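Two fingers or three on the Brinis arms

I have put off writing up the gripper comparison because the first set of numbers was rubbish. The controller was dropping position updates on the left arm and every close command arrived late, so a slow finger and a late message looked the same in the log. Giang Đàm found the fault in May (a buffer setting, one line) and I started again from nothing. The figures below all come from the second attempt.

The cell has a pair of Brinis arms on a shared front rail, both driven from a Wita controller. The job is tidying: a yellow bowl, a short rake, a brush and a few thin plastic pieces of the sort sold for school geometry sets. Hòa Trình picked the objects. I asked for things that are awkward in different ways, and the thin plastic is by far the worst of them. 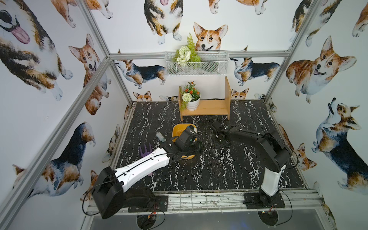 Why not use suction for the flat pieces?
Suction would lift them well enough, but it would be poor on the rake and the brush, and I don't want a tool changer on a cell this small. The point of the test was to find one finger set that copes with the whole lot.

I compared two sets of fingers, both made by Flesavgate to the same mounting pattern. Set A is a plain wedge with a hard face. Set B has the same outline with a softer pad and a shallow lip at the tip. I ran 379 grasps in total, split between the two sets and the two arms, with the closing force held at 40 per cent of the controller's limit. I would have liked to sweep the force as well, but each change means a fresh calibration and I only had the cell for a week.

On the rake there was nothing in it. Both sets close on the handle and stay there. The brush was slightly better with set B, mostly when the arm came in off-centre, as the pad gives a little before the brush turns. The bowl is really a test of approach angle. Come in too flat and the finger pushes the rim along the table; come in steep and either set holds it.

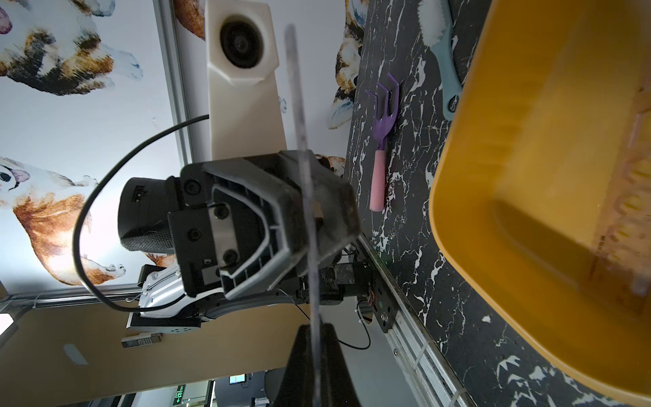 Camera placement took longer to sort out than the fingers. My first mount sat too close to the gripper axis, and the near finger hid the contact point for the last part of every approach. Kaja Dambrauskienė redrew it with the lens further out and tilted back towards the tips. That costs some clearance when the arms work close together, and I had to move one of the joint limits by 4 degrees to be safe. I think it is a fair trade. The wrist view now shows the tips at the moment of contact, which the fixed view cannot do when an arm is in the way.

Cable routing also wants attention before anyone copies this. A loop that is fine with the wrist level can pull tight at full roll. Leave more slack than looks tidy, and run the wrist through its whole range by hand before powering up.

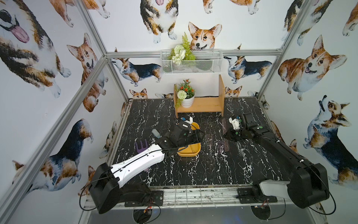

The Wita controller is adequate. Its force reading drifts as the drives warm up, so I zeroed it every 7 grasps and stopped trusting the last digit. Jogging both arms at once is clumsy – the pendant treats them as separate machines and you have to switch between them. The older Trương unit handled that better, though its logging was so poor that I would not go back to it.

Now the thin plastic. Lying flat, it gives the fingers almost nothing to close on. Set A has to scrape the table to get under the edge, and it either skates over the top or pushes the piece away. Set B does better because the lip catches the edge first, and the piece then stands up between the fingers as they close. The remaining failures were nearly all height errors, where the tip arrived a fraction too high and closed on air.
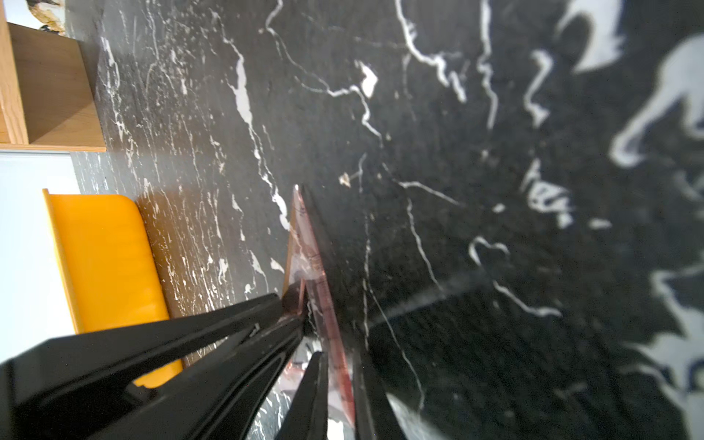
Clear plastic adds a vision problem on top of the mechanical one. The edge detector is happy with a tinted edge and loses an untinted one against a pale vein in the table top. Sofia Simões suggested a low side light, which helped on one side of the cell and put glare across the other. A plain matt mat would probably fix it, but I wanted to keep the surface the same for all the runs.

I am keeping set B on both arms. The pads mark easily and I don't yet know how long they will last, so there is a spare pair in the drawer. Next is the force sweep, starting at the low end, with the thin pieces only. If anyone has run the Wita with an external force sensor and got a stable zero out of it, please leave a comment with the wiring.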